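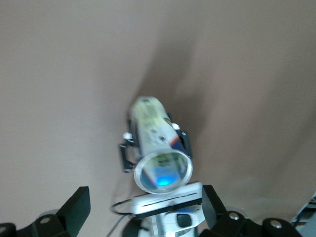 Automation open days should publish their failure counts

I went to the November open day at Anov's Totbridge site expecting a sales pitch, and for the most part I got one. The coffee was decent. The handling cell at the back of the hall, built on Zamiva controls, was the reason most of us had made the trip, and it ran for the whole afternoon with a small crowd along the barrier.

The task on show was part handling at close range. The arm carries a small camera at the wrist, so the fingers are always in its view, one black finger at each lower corner, and the fixture sits between them. The fixture is an awkward one: a white tube set at a tilt, held at its middle in a black clamp with a white knob on either side, over a pale slotted base with a thin black cable looping off to the left. I approve of the choice. Too many demonstrations use a matte cube on a matte table. A tilted cylinder with a clear, bright-rimmed end and a blue light glowing in it is closer to what turns up on a real bench, and a loose cable is closer still.

My objection is to how the results were presented. The panel beside the cell said the system had completed 300 cycles before the doors opened. It did not say how many were attempted. It did not say whether an operator had stepped in, or whether the fixture had been moved between runs. A completed count with no denominator is of very little use to a buyer, and I would have thought it of little use to the engineers as well.

I asked. The answer, given politely, was that 51 attempts had been stopped or repeated, most of them on the approach, with the fingers open and the wrist still travelling. That is a perfectly respectable figure for a cell at this stage. Wrist cameras blur when the wrist moves, and printed detail on a curved surface is the first thing to go. Anyone who has commissioned one knows this and plans for a dwell before the final read. I came away thinking better of the cell, and slightly worse of the panel.

Wattimena, who had the neighbouring bay, took the other approach. Their sheet listed every stop by cause, in a plain table with 4 columns, and the staff were happy to be questioned on any row. Their cell was slower and a good deal less interesting to watch. It also drew the longer conversations, and I suspect those were with people holding a budget.

The usual defence is that an open day is for the general public and that numbers put people off. I don't accept it. The school group ahead of me asked how often it goes wrong within 2 minutes of reaching the barrier — a fair question, and the programme had no answer to it.

My suggestion to Anov is modest. Print attempts, completions and interventions on the same panel, in the same size of type, and leave the stopped runs in the log for visitors to page through. The next open day is planned for the autumn, and the panel will need reprinting before then in any case, as the current one has the wrong centre address on it.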